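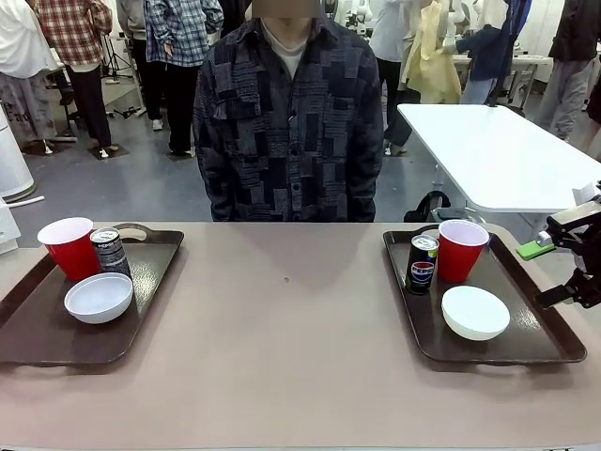
7th March. Overlap checker, second full run.

Ran Parry over the whole Wukska set last night, all 2,677 theses against each other and against the Breditz article dump. It finished before I got in, without falling over, and so I spent the first half hour looking for what was wrong.

What was wrong: 575 pairs flagged. The first run, with the looser setting, gave fewer. Tightening the match length is supposed to bring the number down. I stared at that for a while, then went and asked Chidubem, who stared at it too and said "hm" in the way he does when he already knows but wants you to get there.

The cause is the quotation stripper. In the first run it threw out anything between quote marks before matching. In this one I'd swapped in the new version, and the new version only knows straight quotes. Every thesis typed in a normal word processor has curly ones. So we have just accused several hundred former students of stealing passages that they quoted, in quotation marks, with a footnote. Good thing it only goes to a spreadsheet.

Fixed the stripper (handles straight, curly, and the low-then-high sort that a few of the older ones use). Also made it cope with block quotes by looking at the indent, though this depends on the PDF reader keeping the indent, and the PDF reader has moods.

Reran on a sample of 2,000 word chunks from the law and politics theses only. Much better. What's left falls into heaps:

- Declarations. "I confirm that this work is my own" is, of course, word for word the same in every one of them. Added to the ignore list. I enjoyed this more than I should have.
- Acts and court rulings copied without quote marks. Sloppy, hardly theft.
- Methods chapters. There seems to be one paragraph about semi-structured interviews that has been handed down through the politics department like a christening gown.
- Real ones, or what look like real ones. 13 so far.

Read all 13 by eye. Most are the kind where the source is in the footnote but the sentences have been lifted whole, with no marks round them. Pranab calls this "footnote and hope". His view is that it should be scored separately from copying with no source given, and I agree, but Parry has one score and one column for it. Two columns then. Not today.
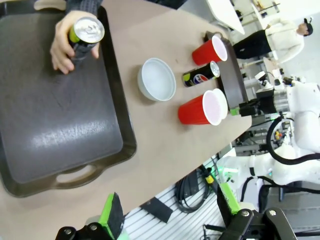 Back to the odd pair, numbers 4 and 9 on my list. Both theses share nearly three pages, and neither cites the other. They were handed in the same term. I'd written "who copied whom??" in the margin before Chidubem found the same three pages in a report in the Breditz dump, older than both. So neither copied the other. They both went to the same shop.

Note to self, as it'll come up again: a match between A and B says nothing about direction, and Parry's output says "A from B" purely on alphabetical order of surname. That wording has to go. Anyone called Adams is currently in serious trouble. Change it to "A / B, shared text" and leave the rest to a person with a chair and an afternoon.

Tried Prekus on the same 13 for comparison. It found 11, missed the two where words had been swapped for near neighbours ("large" to "sizeable", "shows" to "demonstrates", all the way down the page). It did find one that Parry had missed, in a thesis where the reader had glued the two columns of a table into the running text. Chalk that up to the PDF reader again. Prekus is also a good deal slower, but it prints a nicer report, and I suspect that will win it friends upstairs.

Swapped words are the next job. Pranab wants to do it with a synonym list. I think a synonym list will match everything to everything, given how theses are written, and said so. We agreed to try it on one department and see which of us has to be smug about it.

Rough timing, while I remember: the full run takes around nine hours on the old machine, and most of that is the Breditz side. Could cut it by throwing out anything in the dump shorter than a page.

To do:

- [ ] full rerun with fixed stripper, tonight
- [ ] two scores: source given / no source given
- [ ] kill "A from B"
- [ ] Pranab: synonym list, politics only
- [x] ignore list: declarations
- [ ] ask library whether withdrawn theses are in the set. If they are, they'd make a decent test, as someone has already decided about those
- [ ] nothing leaves this room with surnames on it until April at the earliest

Old spreadsheet renamed to DO_NOT_USE. Chidubem points out there are already two files called that.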